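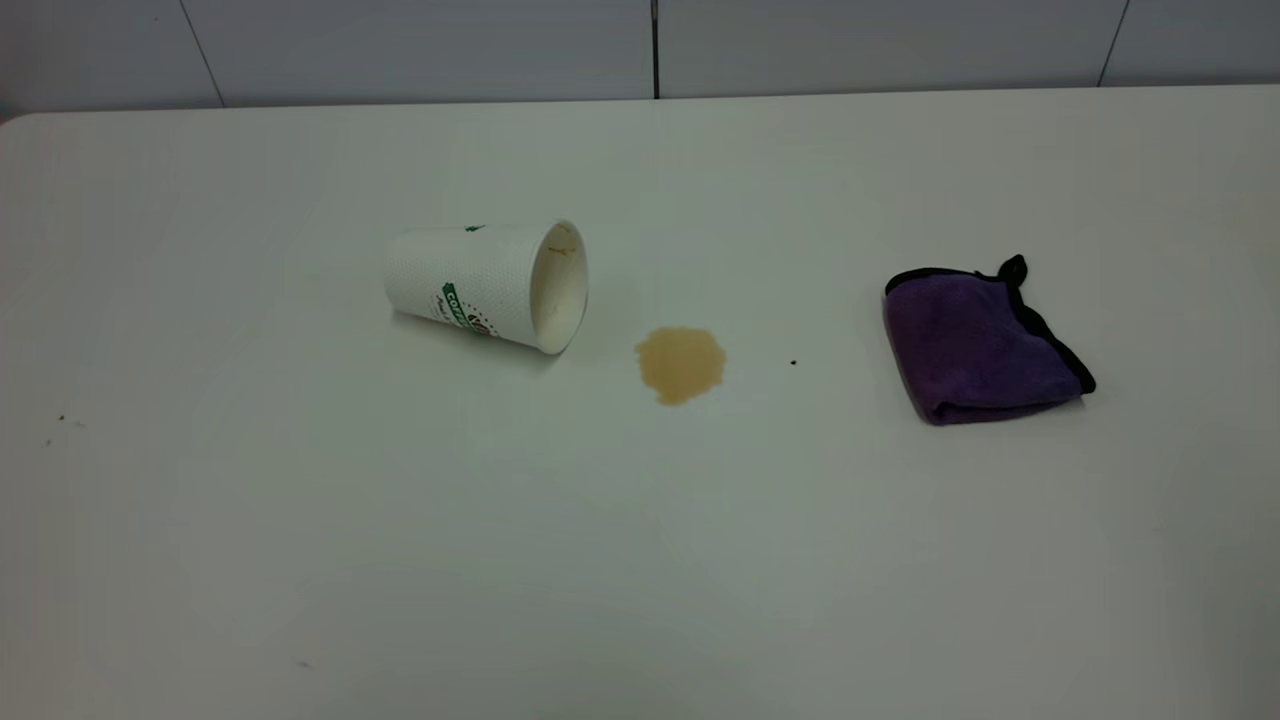 2. Planning and Budgeting for a Sarley Bench Unit

Sites should settle the work before requesting a quotation. The Sarley bench unit is priced by task package, and the wiping package is the one most often ordered too small. A typical job is a tipped paper cup, a small coffee spill and a folded microfibre towel on a white tabletop, and the budget must cover the towels and the table as well as the arm.

2.1 Before you order

1. Write down each task the unit is expected to do. Attach the list to Form 11.
2. Measure the table. The arm requires 240 mm of clear surface on every side of the base.
3. Choose the finish of the tabletop. A matte surface is preferred.
4. Allow for four sets of towels per unit in the first year -- laundering is not included in the service plan.
5. Enter the Tison controller on a separate line. It is ordered under part 308 and has a longer delivery time than the arm.

NOTE: Orders for the next budget year close in July. Late requests are held over.

CAUTION: The standard gripper is not sealed against liquids. Sites planning any work with spills must order the sealed gripper at the outset. It cannot be fitted later at the site.

2.2 Approval

Send the completed form to Bouchra Tazi, Equipment Planning, Flanthorpe. Do not pay a deposit until written approval is received.

Related items
Choosing a Table and Base Plate
Furtună Service Plans
Returning a Controller

Flanthorpe Equipment Planning -- Revised 3/31/19 -- Back to top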